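Tempo de leitura: 3 min

Óleo mineral ou cera em bandeja de madeira? A minha vive ficando esbranquiçada

Carter Lavoie

Pessoal, ajuda rápida. Tenho umas peças de madeira que uso todo dia, bandeja, tábua pequena, um suporte de panela. Passei óleo em abril, ficou bonito por umas semanas e depois começou a aparecer mancha clara. Lavo com esponja e detergente neutro, seco com pano. Não deixo de molho.

Comprei um frasco do óleo Flisell e uma lata de cera da Enton e agora não sei qual vai primeiro. Ou se vai só um. O rapaz da loja (a Rodmont, do centro) falou uma coisa, meu cunhado falou outra. Tenho também lixa 2000 e lixa 3000 que sobraram do farol do carro, dá pra usar?

Ah, e a peça maior tem borda alta, junta gordura no canto e não sai. Se alguém souber do cantinho agradeço mais ainda. 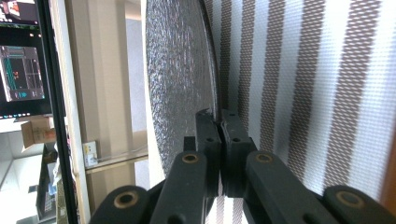
Respostas da comunidade

marta_do_sitio

Óleo primeiro, cera depois. A cera fecha por cima, se passar antes o óleo não entra direito e fica aquela meleca na superfície.

Como eu faço:

Lavar e deixar secar DE VERDADE. Um dia inteiro em pé, encostada, com ar passando dos dois lados. Madeira úmida por dentro mancha mesmo, e acho que é o seu caso.

Lixar de leve no sentido do veio. A 2000 e a 3000 são finas demais pra tirar mancha, isso é pra polimento. Pega uma 220, depois uma 320 e chega. Tira o pó com pano seco.

Óleo mineral com pano de algodão, sem economizar. Espera umas horas, tira o excesso, repete no dia seguinte. Na tábua velha da minha mãe precisei de quatro demãos, bebia tudo.

Cera por último, pouquinha, e esfregar bem até parar de grudar na mão.

O canto engordurado eu limpo com palito enrolado num paninho com bicarbonato e um pingo de água. Demora. Mas sai — e não arranha.
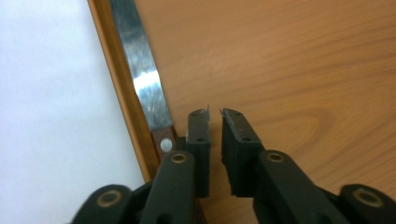
Pode usar azeite no lugar do óleo mineral?

Melhor evitar. Azeite e óleo de cozinha ficam rançosos com o tempo, a madeira pega cheiro e gruda poeira. Se quiser uma coisa vegetal, procura óleo de linhaça próprio pra contato com alimento e respeita o tempo de cura da embalagem.

E cuidado com pano molhado de óleo de linhaça, não amassa e joga no lixo, estende aberto pra secar fora de casa. Esquenta sozinho e pode pegar fogo.

nando77

eu só passo óleo e pronto. 9 anos com a mesma tabua. cera é frescura

vê se o verniz não tá soltando tb, as vezes vem de fabrica com uma camada fina e o óleo nem penetra. pinga água: se fizer bolinha e ficar lá parada, pode ser verniz. aí tem q lixar tudo antes
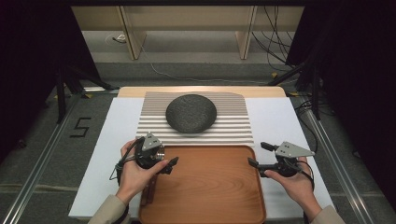

Carter Lavoie

Fiz o teste da gota e ficou bolinha na bandeja, na tábua não. Então deve ser verniz só numa delas, faz sentido, a mancha é pior justo nela. Vou comprar a lixa 220 amanhã e começar pela tábua que é mais fácil. A cera fica pra depois — se sobrar paciencia. Valeu Marta, valeu Nando.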